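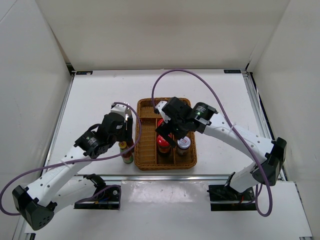 Home Our School Classes Visit Contact

About Us

March - by Pirjo Turunen

Skarkcombe Preserving School started in the back kitchen of a chapel hall in Jutport, with one big pan, a borrowed stove and far too many plums. Edmund Pawłowska had promised to show a few neighbors how his grandmother made plum butter, and so many people turned up that he ran the whole thing again on Tuesday! I was one of the second lot. I went home sticky and delighted, and I've been helping out ever since.

We've been going for 11 years now, and we still teach home preserving to anyone who wants to learn it - jams, jellies, chutneys, pickles, fruit cheeses and a bit of fermenting. Classes are small. Eight people at the benches is our limit, so everybody gets a turn at the stove and plenty of time to ask questions (please do ask, Edmund loves the odd ones).

What we teach

Most people begin with First Jars, a one-day class on setting points, clean lids and how to tell when fruit has enough pectin of its own. After that you can go wherever you like. The marmalade weekend fills up first every year, and the pickle class has a loyal crowd who come back each summer to argue over dill. We also run a short evening class on reading old recipes, where a "teacup of sugar" can mean almost anything and half the fun is working it out.

We follow tested recipes for anything that will sit on a shelf, and we'll tell you plainly when a family favorite belongs in the fridge instead. It surprises people how much they enjoy the science part!

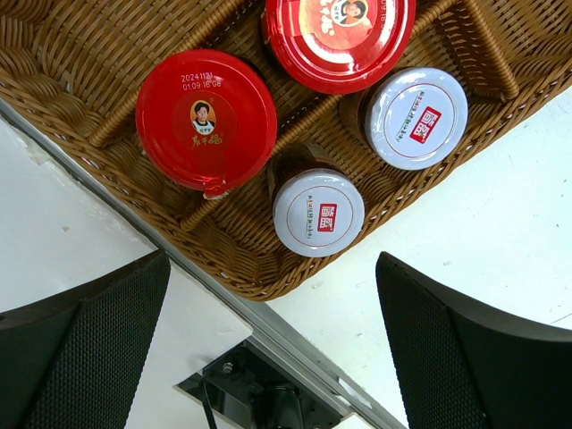

The recipe library

Our library is the bit I'm proudest of. It began with a box of handwritten cards from the Heiskanen family and now holds nearly 600 recipes, all typed up and sorted by fruit. The Sorau notebook alone gave us 133 of them, with grumpy little notes in the margins about wasps and the price of sugar. You're welcome to come in and copy out anything you like. If you have a card or notebook of your own, bring it along and we'll type it up while you have a cup of tea.

Where to find us

We're still in Jutport, two doors up from the old chapel hall, with a proper kitchen these days and a ramp at the side entrance. Morning classes start at half past nine. Bring an apron and wear shoes you don't mind getting syrup on - the rest is here waiting for you.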